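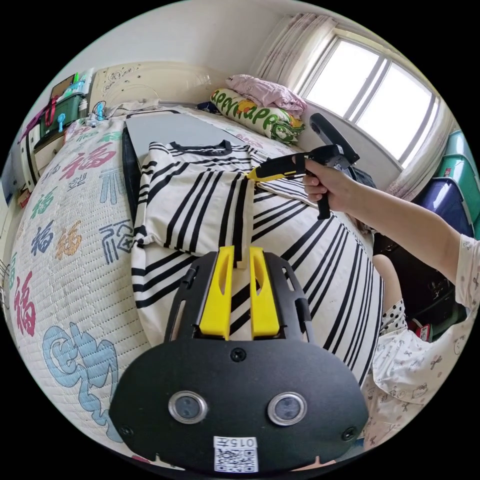 *Folding a striped shirt with a pair of hand-held grippers and a gray board.*

The students in Hongjun Wan's robotics course have homework most weeks, and in May the homework was laundry. Each of them had to record 200 folds using two hand-held grippers, at home, on whatever surface they had. Most picked a bed.

The course is called Skendavitz, after the building where it first met. It runs for 17 weeks and takes in 8 students at a time. They don't build a robot until the final month. Before that they do by hand, with the grippers, the jobs the robot will be asked to do later.

Wan made that choice after his first year of teaching, when the class spent the whole term on hardware and had a finished arm with nothing to train it on.

"They knew every bolt in it," he says. "Then I asked them how you fold a sleeve if you can't feel the cloth, and they had to go home and find out."

Working through a gripper is slower than it sounds. Two flat fingers close on the fabric and that is all the hand gets. If the fingers take one layer when they needed two, the fold slides open. Long sleeves are the worst, students say, and thin knits come next. Stripes help a little, as a crooked fold shows up right away.

Vernon Petrenko, a second-year student, got through his first shirt in seven minutes. He could do it bare-handed in a few seconds. By the end of the second week he was under one minute and had stopped squeezing the trigger so hard that his wrist hurt.

"I started by grabbing the corners, the way I normally would," Petrenko says. "The corners are hard to pick up with these. Now I pinch a bit in from the edge and let the rest hang."

The folding board was his classmates' idea. A soft mattress gives under the gripper tips, and a stiff surface under the collar makes it easier to get beneath the cloth. Wan allowed it on the condition that everyone note which recordings used a board and which did not.

On Wednesday evenings the class goes over the week's recordings together. Bad folds stay in the set if the student noticed the mistake and fixed it. Those get marked with the point where the fix begins. Recordings where the student gave up are kept in a separate folder.

The robot that will use all this is named Ren. It has two arms and, at present, no working left wrist. The replacement part is on order, and towels are the next assignment.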